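Plunum: a word list of board game terms in 80 languages

Plunum is a plain-text collection of the words people say while they play board games. Piece names, board parts, calls like "check" and "your move", the grumbling when you lose. It started as a spreadsheet I kept for myself and it has grown into something I'm really happy to share!

Version 2, released June 25, 2024
Maintained by Ottilie Strebel and Tímea Borbély

What's in it

There are 918 base terms, each with an ID, a short English gloss and as many translations as we have. Coverage is uneven. Chess and checkers are in great shape, backgammon is good (thank you to everyone who wrote in about dice calls, I had no idea there were so many), and the mancala family is still thin. Xiangqi got a big push for this release and I had a wonderful time with it.

Files

terms.tsv: the main table, one row per term per language
games.tsv: the list of games, with the IDs used in terms.tsv
sources.txt: where each entry came from
notes/: longer write-ups on words that wouldn't fit in a table cell

Everything is UTF-8 with tabs between columns. Please don't open it in a spreadsheet program and save it back without checking the encoding. I've done it twice and lost all the Georgian both times.

Why board words are hard

Most of our trouble has been with the parts of the board, much more than with the pieces. A piece has a name because you have to talk about it. A region of the board might have a name in one language, a nickname in another and nothing at all in a third, where players just point. Xiangqi is a lovely case, with its river between the two sides and the palace that the general can't leave.

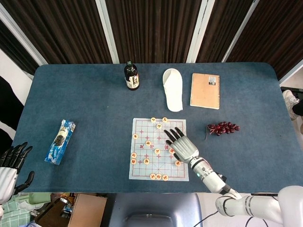 So the table has a column called "kind", which can be name, nickname or gap. A gap means we asked players and they told us there's no word. An empty cell means we haven't asked anyone yet. Please keep those two apart if you build on this!

The column "said" marks terms used out loud during play, as opposed to terms you only meet in rule books. Tímea came up with that one and it's now my favorite part of the whole set. Sort by it and you get a completely different picture of a language (lots of food words, for some reason, and a lot of animals).

Known problems

72 entries have no source beyond "heard at a club". They're marked with a question mark.
Spellings for some languages follow older books and need a fresh look.
The Shogi rows mix up promoted and unpromoted names in a few places. Fix coming in September.
Regional forms are all lumped together under one language code.

Tools that read it

Tiler, our little script for printing pocket glossaries, reads terms.tsv directly. Run it with a game ID and two language codes and you get a text file that folds nicely into a box lid. It wants Python 3 and nothing else.

Contributing

Send a patch or just an email, either is great. One word is plenty. Tell us the language, the game, where you heard it and whether people say it at the table. If you and your grandmother disagree about a word, send both!

License

Use it for anything you like, and keep sources.txt with it when you pass it on.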